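Handheld Gripper Working Group
Minutes of the meeting held at Gokholm, Aug 12, 2020

Present: Gokholm, Clelness and Plisasance. Gavalas sent apologies and a long list of objections, taken under item 3.

1. Minutes of the July meeting
Agreed, after the word "agreed" was removed from two places.

2. Draft rules for handheld grippers in shared rooms
Clause 5, on keeping clear of a colleague's working side, was read aloud. Clelness asked which side that was. The clause now says "either side" - this took longer than it sounds.
Two people may work at one bed or table if each can say where the other is without looking up. Plisasance wanted a marked line down the middle. Not carried, as bedding moves.

3. Objections from Gavalas
There were 12. The group accepted the one about spelling and held the rest over.

4. Small items on the work surface
Phones, pens and food may be used as task items if they are on the task sheet. Eating a task item ends the session. Plisasance asked that this be minuted without discussion.

5. Walkways
Anyone crossing the floor gives way to a mobile base with its arm out. Clelness will redraft, and has been asked to keep it under 298 words this time.

6. Any other business
Gokholm will send round the clean draft. Comments should come back as comments, please, and on the current version. 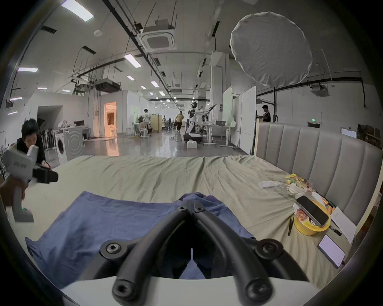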